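Chapter 4
Standing and Justiciability in Data Protection Litigation

Learning objectives

After working through this chapter, students should be able to state the ordinary requirements for standing in a constitutional or administrative challenge to data processing; distinguish an abstract challenge to a statute from a challenge to its application; identify the point at which a claim becomes moot through deletion of records; and apply these rules to a fact pattern involving bulk disclosure.

4.1 Introduction

The preceding chapters dealt with the substance of privacy rights: where they are found, how they are limited, and how courts weigh them against competing public interests. This chapter turns to a prior question. Before a court considers whether a measure violates a right, it must be satisfied that the person bringing the case is entitled to bring it and that the dispute is of a kind the court can decide. In most areas of public law these questions are settled quickly. In data protection litigation they often decide the case.

The reason lies in the character of the injury. A person whose land is taken knows that it has been taken. A person whose records are copied from one database to another may never learn of it, and may be unable to point to any change in daily life that followed. Courts that built their standing rules around physical detention, loss of property, or denial of a benefit have had to decide whether those rules fit a claim of this type, and they have not all decided alike.

Throughout the chapter we use a single hypothetical jurisdiction with a written constitution, a specialized constitutional court, and an independent data protection authority. The city of Cledton and the neighboring district of Cevside both lie within it. Readers should assume, unless told otherwise, that its courts follow the general rules set out in section 4.3.

4.2 The Cledton water records problem

On February 8, 2021, the Cledton city council adopted an ordinance requiring the municipal water utility to give the city's housing department a monthly file of household consumption readings. The stated purpose was to identify dwellings that were registered as occupied but stood empty, and on which a vacancy charge could be levied. The file contained the account holder's name, the service address, and daily meter totals. No individual notice was sent. A general notice was posted on the utility's website.

In June the housing department wrote to 374 account holders whose readings fell below a fixed threshold, asking them to prove occupancy. Of these, 358 replied with documents and heard nothing further. The remainder did not reply and were assessed for the charge.

Widad Nasrallah, a tenant and account holder in Cledton, received one of the letters. She lived alone and traveled for work. She supplied a lease and was not charged. She then filed a petition asking the constitutional court to annul the ordinance, joined by a residents' association, the Qudah Tenants' Union, which claimed over 145 members in the affected area.

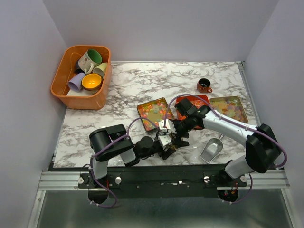
The petition rested on the argument that daily meter totals reveal more than the volume of water delivered. A single reading says little, but a sequence of readings allows inferences about when a person sleeps away from home, when guests stay, and whether the number of residents has changed. Domestic life leaves many traces of this kind, most of them trivial taken alone. Five cups and mugs piled in an orange plastic basket might suggest to one observer a household of several people and to another a single person who washes up infrequently, and neither inference could be tested without further information. Meter data carries the same ambiguity, with the difference that it is collected automatically, tied to a name, and kept. The petitioners contended that the transfer of such data was itself an interference with private life, whether or not the inferences drawn were correct and whether or not any charge followed.

The city did not begin by defending the ordinance on the merits. It argued that neither petitioner had standing. Nasrallah had suffered no loss, having been cleared. The union held no water account and had no private life capable of being interfered with. The city added that the readings used in June had since been deleted under its retention schedule, so that even if an interference had once existed, nothing remained for the court to remedy.

4.3 General requirements

Three requirements are commonly stated, although their wording varies between systems.

Personal concern. The petitioner must be affected in his or her own right. A general interest in lawful government does not suffice, however sincerely held. Where a measure applies to a class of persons, membership in the class is normally enough, and it is no objection that the class is large.

Present concern. The petitioner must be affected at the time of filing, or must face an effect that is sufficiently certain. Past effects may be relied on where they have lasting legal consequences or where repetition is likely. Future effects that depend on several uncertain events are generally excluded.

Direct concern. The effect must flow from the challenged measure and not solely from a later act of implementation. If an authority must first issue a decision, and that decision can be challenged in the ordinary courts, the petitioner will usually be sent there. This last rule is related to, but distinct from, the duty to exhaust other remedies, which is treated in Chapter 5.

Applied strictly, the third requirement would exclude many challenges to surveillance and disclosure laws, as such laws almost always operate through later acts. Courts have therefore recognized an exception. Where the implementing act takes place without notice to the person concerned, so that no timely challenge to it is realistic, the law may be challenged directly. The exception is justified by the absence of notice and extends no further than that absence.

4.4 Applying the requirements

Personal concern is not in serious doubt in Nasrallah's case. Her name, address, and readings were in the file. That she was later cleared goes to the consequences of the transfer. If the transfer is an interference in its own right, the interference was complete when the file was sent.

Present concern is more difficult. The city's deletion argument treats the June file as the whole of the dispute. The ordinance, however, requires a file every month. As long as Nasrallah remains an account holder in Cledton, her readings will be included in each one. Had she moved to Cevside before filing, where no such ordinance was in force, the analysis would change, and she would need to show some continuing consequence of the earlier transfers.

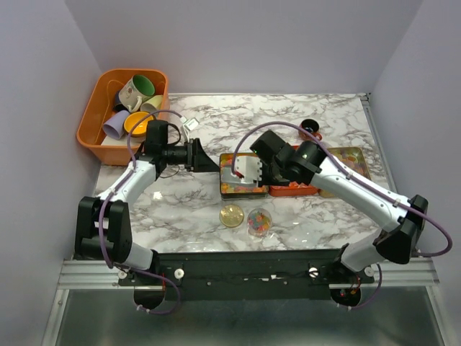

Direct concern depends on how the notice is characterized. A posting on a website informs the public that transfers will occur but does not tell any account holder that a particular transfer has occurred. Courts have divided on whether general notice of this kind is sufficient to displace the exception described in section 4.3. The better view is that it depends on what the notice would enable a reader to do. If a reader could object before transfer and obtain a reviewable decision, general notice may be adequate. If not, the exception should remain available. The Cledton ordinance contained no objection procedure.

The union's position must be considered separately. Associations may sue for injuries to themselves, as where their own records are seized. They may sue on behalf of members only where a statute so provides or where the court has accepted representative standing as a matter of practice. In the absence of either, the size of the membership is irrelevant - a point often missed in student answers.

4.5 Mootness and its exceptions

A case becomes moot when a decision would have no practical effect on the parties. Deletion of the records in question is the most frequent ground raised in this field, followed by repeal of the measure.

Two exceptions are widely accepted. The first covers measures that are likely to be repeated but whose individual applications expire before a court can rule. The second covers questions of general constitutional importance on which no ruling exists. The second is discretionary, and courts have used it sparingly. Counsel should not rely on it alone.

Deletion also raises an evidentiary problem. An authority's statement that records have been deleted is not proof that no copy, extract, or derived list has survived. In the Cledton problem, the list of account holders to whom letters were sent was derived from the readings but was kept in a separate case management system named Dultstead, to which the retention schedule did not apply. Students should consider whether retention of the derived list is enough to keep the claim alive, and whether the burden of showing its existence ought to fall on the petitioner. Both matters are taken up in section 4.6.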